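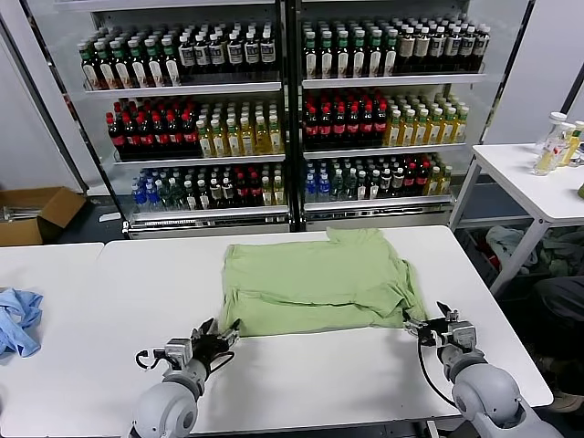
What should a visitor ask at a robot open day? Ask how many attempts were made and how many were counted, and ask before the first one starts.

I spent an afternoon at the Zokero open day with that question in mind. The task was cloth handling with two arms on a white table, with a light green shirt as the workpiece. Shirts are a fair choice. A rigid part has one shape and six numbers describe where it is. A shirt has no fixed shape, and every grasp changes the problem for the next one. Anyone who has written a fixture drawing will see why garment work has stayed manual for so long.

My complaint is with the format. The program sheet gave each demonstration 20 minutes, including questions. That is enough time to watch a few folds and too little to learn anything about the rate of failure. A robot that succeeds 60 percent of the time and one that succeeds nearly always can look the same over two trials. The public leaves with an impression, and the impression depends mostly on which trials fell inside the slot.

The wrist camera gets too little attention at these events. Visitors stand where they can see the arms, so they judge the arms. The controller works from something much narrower.

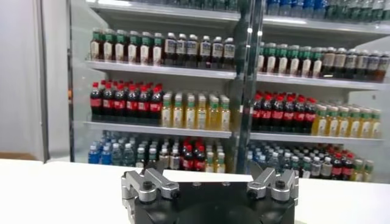 Bianca Costache objected when I sent her a draft of this. She wrote that an open day is not an acceptance test, that families come to it, and that a table of trial results would empty the room in a minute. She would put the numbers on the website and leave the floor to the machines.

I accept part of that. The numbers could go on a single sheet by the door. Clindon did it this way in February: starting condition, number of attempts, number of human resets, time per attempt. It took one page and I saw people read it.

The reset column matters most. If a person flattens the shirt between attempts, the robot has been given the hardest part of the job already done. If the shirt is dropped on the table in a heap and left there, a slow and ugly fold is worth more than a fast one from a flat start. A sheet without this column can be accurate and still mislead.

The definition of a finished fold should also be written down. A lumpy rectangle may be a pass in a laundry bin and a reject on a shop shelf. Either standard is acceptable if it is stated first.

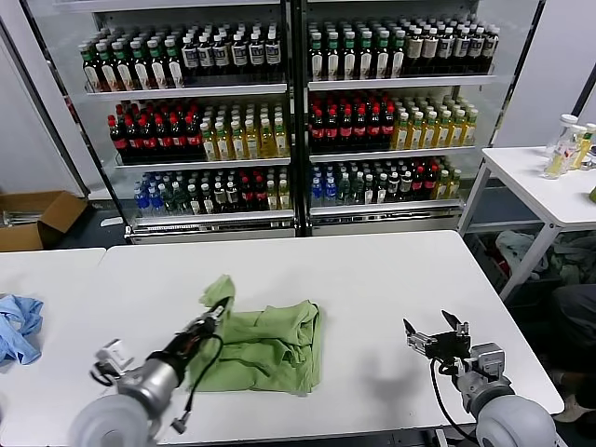

According to Octavio Alarcón, the sheet would punish the teams that try hard tasks, and after one season everyone would be stacking blocks. He would publish failures only for tasks that at least two groups have attempted.

I think the risk is real and the remedy too generous. A hard task with a poor score and a clear starting condition is useful to any engineer who reads it. Prullby could copy the page layout from Clindon tomorrow at no cost.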